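Ticket: Shelf labels printing old prices after overnight update
Customer: Nasrallah Foods, main store
Product: Radell back office, Trosow label printer
Opened by: Store office
Assigned to: Nabil Nassar
Priority: Normal, raised to High
Status: Closed

Original report

We load the supplier price file every evening before we lock up. In the morning Radell prints the shelf labels for everything that changed. For the past few weeks some of the labels come out with the old price. The register charges the new price, so customers get to the front and argue. Canned goods and rice are fine. Spices, tea and anything from the cleaning aisle are often wrong. If we open the item on the screen and print one label by hand, it comes out right. We have turned the printer off and on and changed the label roll. Please advise.

First reply from support

Please send the supplier file from last night, the Radell job report for the same night and one of the wrong labels with its item number. Do not delete the job report, even if it says "Completed." Until this is sorted out, check the labels for spices, tea and cleaning against the register before they go on the shelf.
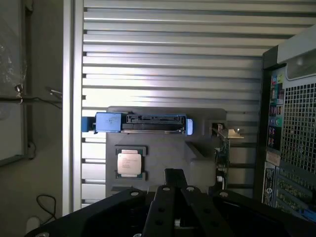
Tekum, 16/08/2025

Notes from site visit, N. Nassar

Printer checked first. The Trosow prints what it is sent. I printed a test label, then a label for a brand of loose tea that was on the complaint list. The label had the correct price. Printer firmware is current. Cable and driver are fine. Ruled out the printer.

Next I looked at the price table. The new prices are in it, and they match the supplier file for every item I looked up. That agrees with what the register charges. The import is doing its job.

So the fault is between the price table and the label queue. Radell doesn't print from the price table. It makes a copy of the changed items, called the label list, and sends that to the printer in batches. The label list had old prices for the tea and the floor cleaner, and new prices for the rice.

Sorted the label list in the order it was built. All the good items are at the top. Everything below line 1000 has an old price. The list is built by department number, and spices, tea and cleaning have the highest department numbers in this store. That explains why the office saw the same aisles every time.

What I tried

Rebuilt the label list by hand from the Maintenance menu. Same result. The lines past 1000 did not refresh.

Cleared the list completely and rebuilt it. This time the lines past 1000 were missing altogether, so no old prices, but also no labels for those departments. The office should know that an empty list is not a fix. They would have had the wrong labels still hanging on the shelf from last month.

Looked at batch settings. Batch size was 500. Maximum batches was set to two. Two batches of 500 gives the 1000 lines, and the job stops there and reports "Completed" with no warning. Someone may have set this when the store carried fewer items. The office manager doesn't remember changing it, and the settings log doesn't go back far enough to say.

Why it started recently: the supplier used to send only the items that changed, which came to 200 lines on a busy night. Now it sends the full catalog with every price in it, changed or not. Radell treats every line in the file as a change unless the option "Compare before queue" is on. It was off.
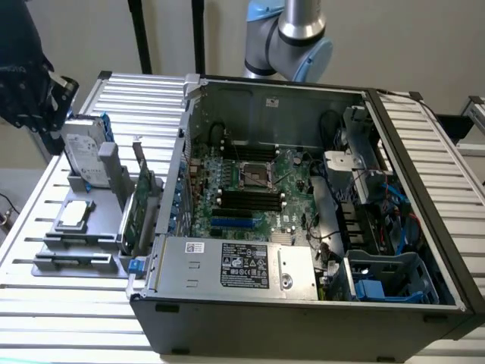

With that option off, the job was also printing labels that no shelf needed. The staff had been throwing away a stack of good labels each morning and assumed this was normal. It does account for the label rolls running out so fast, which the office had mentioned on the phone as a separate problem. I have added it to this ticket instead of opening another one.

Changes made

Compare before queue: turned on.
Maximum batches: changed from two to No limit.
Batch size: changed from 500 to 200. The printer memory handles smaller batches better, and a jam in the middle of one wastes fewer labels.
Job report: "Warn if list is cut off" turned on. Report now goes to the office email as well as the screen.
Wait between batches: set to 30 seconds.

Ran the import again with last night's file while I was there. The list contained changed items only. Checked spices and cleaning against the register with the office manager, and they matched. We replaced the wrong labels in the tea section. Staff will do the rest before opening.

Customer reply

Labels were right this morning for tea and spices. Cleaning aisle had one wrong, the large bleach. Is this the same fault? Also the email report arrived twice.

Support reply

The bleach is a different matter. It has two item numbers in Radell, an old one and a new one, and the shelf label was tied to the old one. The supplier only updates the new one. I have merged the two and kept the new number. If you find others like this, send me the item numbers and I will merge them from here. Please don't delete the old number yourself, as the sales history goes with it.

The double email was my mistake. I entered the office address in the store profile and it was already in the group list. Removed from the profile.

Customer reply

Found a few more with two numbers, mostly in spices, where the supplier changed the jar size. List attached. No more complaints at the register so far. One of the girls asked if the label can show the price per pound in larger print.

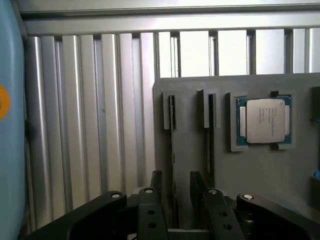 Follow-up and closing notes

Duplicate spice items merged from the attached list. Two of them were left alone after a call with the office, as both jar sizes are still sold and need their own numbers.

Unit price print size: this is set in the label template, under Fields, Unit Price, Height. I sent the office a copy of the template with the larger setting. It fits on the standard label but not on the narrow one used for the spice racks. They will use the larger print everywhere except there.

Asked Radell whether the batch limit can give a warning by default. They have logged it as a request and expect to look at it in September. No ticket number from them yet.

For whoever picks up the next call from this store: check "Compare before queue" after any Radell update. I have seen an update turn it off at another site.

Ticket closed with customer's agreement. N. Nassar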